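Two grippers, one arm, too much coffee
November 11, 2023

So the second gripper finally showed up and I spent the whole evening swapping it on and off the arm instead of making dinner. It's the Calado, the one Gyu-bin Lim kept telling me to get, and I've had the Endar on there since spring, so I was pretty set in my ways!

First thing I noticed is the weight. The Calado is 310 grams, and the arm feels less grumpy at full reach (less droop, less of that little shake when it stops). Mounting was a pain, though. Two of the screws sit right under the camera bracket, so you have to take the camera off, do the screws, put the camera back and then calibrate all over again. I did that four times. Ravinder, if you're reading this, I want my long hex key back.

The Endar squeezes harder, no question. But it only really knows open and shut, and the Calado takes position steps from 0 to 3,000, so I can creep up on something and stop just short of it. I wrote a tiny script that closes in steps of ten and saves a wrist camera picture at each one – slow, but I love flipping through them afterward.

The wrist camera is where I'm still torn. I moved it in closer so I could see the metal and the target together, and now the near parts go soft and anything pale under a bright lamp washes out. Strong colors hold up great, so for now I'm practicing on round, shiny things. 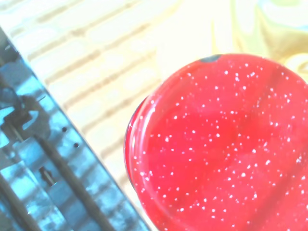

Wrist cam view, with a bit of daylight left between the gripper and the sparkly red thing.

Next up I want to turn the exposure down and try the same approach with the lamp off to one side. Rodrigo Montes says I should just buy a better lens, but that'll have to wait until December.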